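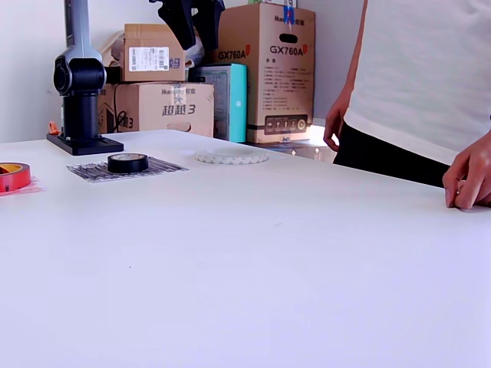 Tape, boxes and the August packing day

The tape drawer has been emptied and sorted, and the supply shelf by the side door now has one bin for each kind. Please put rolls back in the bin they came from, even if there is only a little left on them. Beverley Dunstan found eleven nearly finished rolls at the back of the old drawer, most of them stuck to each other.

Black electrical tape is for cords and cable ends only. It leaves a gummy film on cardboard after a few weeks in a warm van, and two of the Farías cartons came back in spring with their flaps open. If you need to bundle a cord before it goes in a box, two turns are plenty. Fold the last half inch under so the next person can get it off without a knife.

Red tape marks a box that has to be opened first at the other end. One strip across the top and one down a side is enough. Last time we had red on nearly half the load, and the people unloading at Skondeck gave up looking at it. If you are not sure whether your box counts, it probably doesn't. Peel slowly, as the red splits along its length when it is pulled fast, and throw the split pieces away.

White tape is for labels you expect to change. Write on it before you stick it down. The bin for white tape is the shallow one on the top shelf.

Clear packing tape is what closes the boxes. We have 173 rolls, which should see us through to the end of the year. The Colow dispensers are back from being cleaned and there are new blades in all of them — mind your fingers.

Now, boxes. We reuse whatever comes in as long as the corners are firm and the bottom is dry. Old shipping labels need to be covered or peeled off before a box goes out again. A carrier scanned an old barcode in the spring and one of our parcels spent nine days going somewhere else. A blank sheet of paper taped over the label works fine. Printing on the carton itself can stay.

Mi-kyung Bang is keeping the list of what goes in which box. She has 160 numbers set aside for the August load, and she would like them used in order. Write the number on two sides and the top, in marker, at least as tall as your thumb. Small boxes go in last, so keep them by the wall until the large ones are closed.

The packing tables should be wiped down and left bare at the end of each shift. Cutting mats go upright in the rack.

We still need two people for the late shift, from 4 p.m. until the van is full. Leave your name with Beverley, or write it on the sheet by the sink. Bring a marker if you have one you like.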